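Section 8. Cords on the floor and the space under a low cabinet

I've set up the Flanuvix storage line in three places now (two of them my own, one for Dörte Wegener over in Kallau), and the part that always eats my afternoon is the floor. Cords everywhere! So before you load anything into the cabinets, do this bit first. You'll thank yourself when you get to section 9.

What I keep within reach: a soft broom, a flashlight, masking tape, a marker, and a shallow box for odds and ends.

1. Shut down whatever is running off the power strips, then switch the strips off. Laptops can stay on battery while you work.

2. Label each plug before you pull it. I tear off a bit of masking tape, fold it over the cord and write on the flag. Do both ends if the cord is long (I skipped this once and spent ages crawling back and forth).

3. Pull the plugs by the body, never by the cord.

4. Lay each cord out straight along the wall and let it relax for a bit before you coil it.

CAUTION: Never run one power strip off another. If you find two chained together, separate them now and give each its own wall outlet.

5. Get down low with the flashlight and look into the open slot under the cabinet. Bring anything big out by hand first, then go in with the broom held flat, working from the back toward you.

6. Wipe the tile in front of the cabinet with a barely damp cloth and let it dry completely. Glossy tile gets slick, so watch your step in socks.

NOTE: The Rinau base has an opening 490 mm wide. The older Buschmann one is wider, 721 mm, and takes a bigger box. Measure yours before you go shopping, please!

7. Put the strips back close to the cabinet, switches facing up, where you can reach them with a toe. Leave at least 10 cm of air around any power adapter and don't tuck one behind stored boxes.

8. Plug everything in again by label, coil the slack loosely and keep it clear of the place where you stand to open things. Roswitha Schmieder likes fabric ties for this and I've come around to them, they're so much easier to undo than the plastic kind.

Last checked against the parts sheet of 05/09/2000. 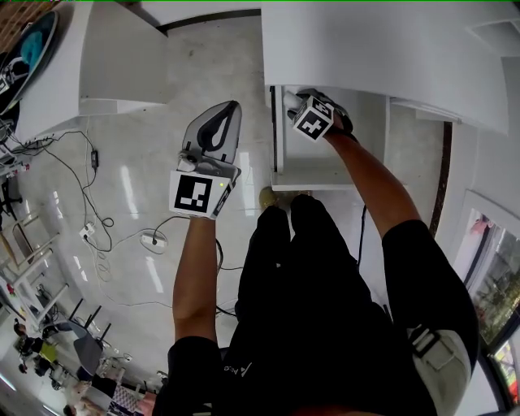

Can I store a power strip in the slot under the cabinet while it's in use?
Please leave it out in the open. A strip needs air around it, and you want to be able to reach the switch in a hurry. Once it's unplugged and coiled up, the slot is a fine place for it.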